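Idwood arm build: questions we keep getting

Last changed October 13, 2019, by Treasa Conneely. The parts list has its own page, and the price in it is the one we paid, before anyone asks.

Is this a kit?

No. Malachy Hanrahan drew most of the joints and the rest came out of a drawer in the shared workshop. A firm called Korletey sells a kit that looks a lot like ours on paper. We haven't built it, so don't write to us for a review.

What did it cost?

We spent 346 dollars on the gripper and its wiring, and that leaves out the arm, the power supply and the two motors Malachy burned up in June. People online claim they did the whole thing for less than that. I'd like to see their receipts. Most of them already owned a good printer and a bench full of tools and counted both as free.

Can it pick up anything I put in front of it?

No, and be careful with any builder who says theirs can. A gripper that handles a block of wood every time has told you it can handle a block of wood. Real things roll, squash and come in sizes you didn't plan for.

Why practice on fruit?

It's cheap, the shapes are all different, and damage shows. A big round yellow one gives the fingers very little to hook under, and a bunch of grapes has no obvious place to grab at all. Daithí Brophy wanted to use plastic fruit. Plastic fruit is fine for checking reach, but it will forgive a squeeze that would ruin a pear, and then you go around thinking your grip setting is gentle.
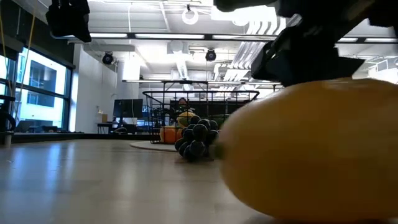

The last half inch is where most of our trouble comes from. Getting the fingers over the right spot is mostly arithmetic. Closing them by the right amount is guesswork until you've done it badly a lot of times, and I don't trust anyone's numbers for it, ours included.

How often does it work?

Caoimhe Ó Néill kept a log of 286 tries with mixed produce. I won't boil that down to a success rate, because we changed the finger pads partway through and moved the lights twice. A percentage from that would look scientific and mean nothing. The log is on the shelf by the door if you want to read it.

Do I need the Tesia control software?

You need something to send positions to the motors. Tesia is what we use, and it's okay. Its grip helper is supposed to work out how hard to squeeze from the motor current. On our motors the reading jumps around so much that we turned the helper off and set a limit by hand. Maybe better motors would fix it – that's what the forum says about every problem.

What about the Prultiris finger pads?

The listing says they're good for 1000 cycles. It doesn't say what was being gripped or how hard. Ours started peeling at one corner well before that. Strips cut from an old bicycle tube have held up as well so far and cost us nothing.

Is it safe to stand next to?

Safer than a table saw, less safe than people assume. It has no idea you're there. Keep one hand on the stop button while you test, keep hair and sleeves back, and cut the power before you reach in to move something. A software stop doesn't count as cutting the power.

Can my kid help build it?

Yes, with the wiring unplugged and an adult at the bench. Parveen Cassim runs the beginner evenings and can tell you which jobs are suitable.

Will it ever unload my groceries?

I doubt it. I can do it in two minutes – the arm needs longer than that to make up its mind about one lemon. Build it if you like building things.

Can I have the drawings?

Ask Malachy. Check the wrist plate before you print it, as two of the holes on the older sheet are in the wrong place and he still hasn't taken that version down.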